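**Crime drama "Ronlow" renewed for second season**

The border crime drama "Ronlow" will return for a second season, its production company, Brollow, confirmed in March. Filming starts in the fall and is expected to run through the winter.

The first season followed two customs officers in the port town of Wurnberg as they traced a string of missing freight shipments to the Hosseinzadeh family, owners of the largest trucking company in the region. In the finale, the older officer burned her notes and took a job with the family. The younger one was left waiting at the ferry terminal with the only copy of the ledger.

Season 2 picks up five months later. The ledger has been sold, the Hosseinzadeh brothers are no longer speaking to each other, and a rival crew has moved into the warehouses on the north side of the harbor. Brollow said the new episodes will spend more time with the younger brother, who appeared in only two scenes last year.

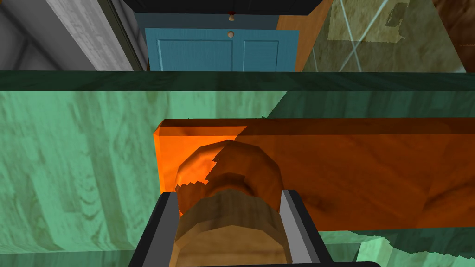

The company is also building a larger version of the harbor office set, which was used in nearly every episode of the first season. Exterior scenes will be shot on the coast again. A call for extras drew 507 applications, and 300 people will be hired for the ferry and market scenes.

The writing staff is unchanged. Scripts for the opening two episodes are finished, and the rest are due before filming begins. Brollow did not say how many episodes have been ordered or whether the officer who switched sides will remain a lead character.

The first season is still available to stream, with subtitles. A release date for the second has not been set. The company said a trailer will come out once the harbor scenes have been edited.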